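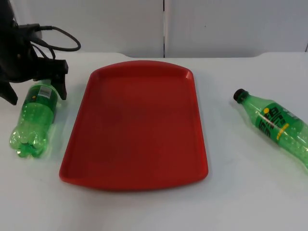 Justthorpe opened its gates to group bookers in April, and 18 of us got the tour before the paying public could get in the way. The Golto ropes course has 637 feet of netting, all of it itchy. I fell off the Maeng, a floating log the staff described as suitable for grandparents. Lunch was included – a generous word for one wrap. Party packages start at $475, and the birthday child gets a whistle, so budget for aspirin.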